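Product Review: Flirnedholm Stone Care Kit
Household Surfaces Review Panel
Reviewer: Poonam Malhotra

The Flirnedholm Stone Care Kit is sold for the routine care of marble, limestone and similar surfaces in the home. It contains a spray cleaner, a paste for stains, a sealer and two cloths. The panel bought the kit at the ordinary retail price of $129 and used it over 16 weeks on kitchen counters and one dining table.

The spray cleaner performed well in daily use. It removed cooking oil and dried coffee with light wiping and left no film. The scent is mild and fades within minutes. Panel member Ashok Pal found the trigger stiff, and a second bottle had the same fault.
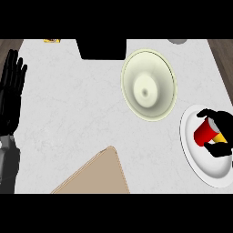

The stain paste requires more patience. It is spread over the mark, covered and left overnight, and the instructions do not say how thick the layer should be. On red wine the result was good after two treatments. On a rust ring it was poor. Buyers should also consider the color of their stone before judging any result. On a white marble pattern with faint gray veining, a slight yellow trace will stand out at once, while the same trace may pass unnoticed on a darker or busier surface. The paste should be tried first in a corner.

The sealer is the strongest part of the kit. It spreads evenly and can be buffed after 7 minutes, and water continued to bead on the treated counters at the close of the test. It does not prevent etching from lemon juice or vinegar — a limit the leaflet mentions only in small print on the back page.

The cloths are ordinary. One began to shed after its third wash. The Brikix kit, reviewed by Sushil Sandhu in September, costs less and includes better cloths, but its sealer needed a second coat.

The panel recommends the Flirnedholm kit to households with natural stone that has not been sealed recently. Owners of manufactured surfaces do not need it. Refills of the cleaner and the sealer are sold separately; the paste is not.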